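Stop tuning the policy, fix your clocks

I keep having the same argument so I'm writing it down once and then I can just paste the link.

The argument goes: pick and place works most of the time, fails in some weird smeary way the rest of the time, so we need more demos. Or a bigger model. Or a different loss. And then a month goes by and there are more demos and a bigger model and it fails in the same weird smeary way, only now it takes longer to train.

My position, unpopular in at least two chat channels: most of what gets called a learning problem in small manipulation labs is a software plumbing problem. Timestamps. Buffers. Frames that don't mean what you think they mean. A gripper width that's commanded in one place and measured in another and logged under the same name.

Some background. I work on the stack side at Wustberg, we're small, the control layer is called Morin and the logging tool is Nirnik, both written in house, both partly my fault. So when I complain about tooling I'm complaining about myself from two years ago, who thought a single "time" column was fine.

It was not fine. The wrist camera stamped frames when they arrived on the host. The arm stamped joint states when they left the controller. Those are different moments and the gap between them isn't even constant - it wanders when the disk is busy. We had 199 episodes recorded like that. Every one of them played back looking great. You watch the video, you watch the joint plot, everything lines up to the eye, and the policy you train on it closes the fingers early by a hair. Just enough to matter with anything thin.

And play food is thin! People laugh at the toy fries. I think they're a better test than half the benchmark objects out there. A block forgives you. Close early on a block and you still get a block. A bundle of skinny rounded strips with uneven ends does not forgive you, and it gives you almost nothing to see once the fingers are on it, and the dish behind it is shiny in all the wrong places.
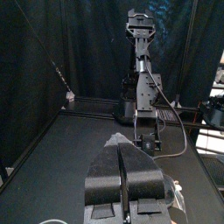
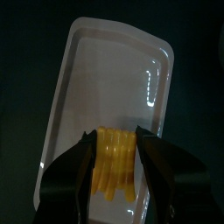 Both from the gripper view. First one, fingers nearly shut, second arm standing across the table. Second one, yellow strips held over the tray.

Look at what the perception side is being asked to do with the second one. Dim light, black fingers on a nearly black table, the fingers themselves hiding a big chunk of the tray. White glints down the edges. Any edge detector you like will find those glints before it finds the rim. We tried a classical segmenter on views like this and it was very confident about the reflections. Fine for color, the yellow is the one easy thing in there. Useless for "how far above the floor of the tray am I", and that's the number the controller wants.

So where does that number come from? Kinematics. The arm knows where it is, if you ask it for the right moment. And there we are again, back at clocks.

Same with the first view. Two arms sharing one table means two base frames, and a transform between them that somebody measured once. Ours was measured once, typed into a config file, and then copied into a second config file with a sign flipped. Both files loaded without complaint. The planner used one and the collision checker used the other. I found this in October and I'm still a bit annoyed about it. There's a cable looping out to the side of that far arm too, and the planner has no idea it exists. Not in the model. It's in nobody's model, go check yours.

People say a big enough network will soak all this up. Sure, maybe. A constant offset it will learn. A wandering offset it learns the average of, and the average is wrong on every single frame. You can't see that in the loss curve, the loss curve looks lovely. You see it at the fingertips.

What I'd do instead, in the order I wish we'd done it:

Stamp at capture, on the device, and carry the arrival time as a separate field. Two fields, two names. Never one.

Log commanded and measured width both. Refuse to write the episode if either is missing. Yes people will yell at you. Ours did for five days or so and then stopped.

One file for transforms. Every process reads that file and prints its hash at startup. If the hashes differ nothing moves.

Replay before training. Take a recorded episode, push it back thru the real controller with no policy in the loop, and see if the strips end up held. If replay can't do it your network has no business being asked. This was the single most useful thing we did and it took an afternoon to write.

Put the boring checks where people run them. Nirnik had a validator for ages, it lived in a scripts folder, no one ran it. Now it runs at the end of every recording and makes an ugly noise.

The Clutholm setup, our other site, skipped most of this and went for scale. More data, more augmentation. They're good people and their results are decent on blocks and cups. We compared on the thin stuff and it wasn't close, and we have less compute by a lot. One comparison, I know. Small numbers. I'd still bet on it again.

I'm not against learning, I like learning, the behaviors we get out of demos are ones I could never hand write. Regrasping for one. I'd have needed a state machine the size of a door. But the policy only ever sees the world the stack hands it, and if the stack is handing it the arm from now and the picture from a little while ago then it's learning about a robot that doesnt exist.

Anyway. Go plot your camera arrival times minus your capture times. If you don't have capture times, start there. The next thing on my own list is that cable.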